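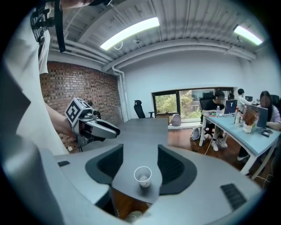
A small white paper cup, seen from above.

I've finally finished typing up the Grirwood parish rent book, all 989 entries of it! It lists who paid what in Sukby and Cele, mostly smallholders, plus a few fines for stray pigs (my favourite bit). Nine pages are too stained to read, so if your family came from that way and kept any old receipts, do get in touch. The lot is now up on the Lurkar local history site, free to read, and I'll be starting on the tithe maps in February.

08/07/2023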